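Up at 6, coffee, no bread in the house so crackers. Rain. Knee bad on the stairs again. Wrote the check for the water bill and then couldn't find a stamp anywhere, looked in all the usual drawers plus the one with the batteries.

Ntombi called before eight. She's moving out of the Daltham place by the end of May and wants me to take the small furniture, the big stuff is going to her brother. Said yes to the lamp, yes to the stool, no to the futon. She said think about the futon. I have thought about the futon.

Main thing today – sponges. Under the sink is a disgrace. Every sponge I ever bought is in there, half of them never used, all jammed in behind the Mavodier spray and the bucket. Pulled the whole lot out onto the floor and then the phone went and I left it there till lunch. Stepped on one in socks. Not nice.

What I want is a low shelf. Nothing tall, nothing with doors. A kids' one would do, the sort they have for picture books and blocks. Been looking at them all week and keep coming back to the same colors, yellow sides with the round tops, pink board up top and a blue one in the middle. Cheerful. The bottom has little cubbies right down at floor level and thats exactly where sponges should go, where I can get at them without emptying a cabinet.

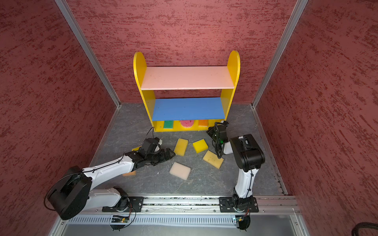 Photo: Rampersad

Three in the cubbies, the green and yellow one, the round pink bumpy one, the orange. The rest still all over the floor, same as mine were at noon. I like the round pink one best. Never seen one like it at the store, would be good for glasses maybe. The beige one with the dimples I'd keep for the tub.

Measured the gap by the back door after lunch. 641 mm on the metric side of the tape, the other side is worn off where I always pull it. Wrote it on my hand, then washed up, then measured agian. Still 641. Faller has a shelf that might fit but shipping is 15 dollars and I'm not paying that for something I could carry home on the bus.

Sorted the pile anyway. Kitchen, bathroom, car, trash. Trash pile biggest. Found a steel wool pad rusted right onto the cabinet floor, got it off with a butter knife and it left an orange ring. Will paint over that. Or put the bucket on it.

Steps 2,298 which is pathetic, blame the rain.

Leftover soup. Ntombi texted at 9 – do I want a shelf, there's one in her hall closet, she forgot. Asked her how wide. No answer yet. Stamps tomorrow, and bread.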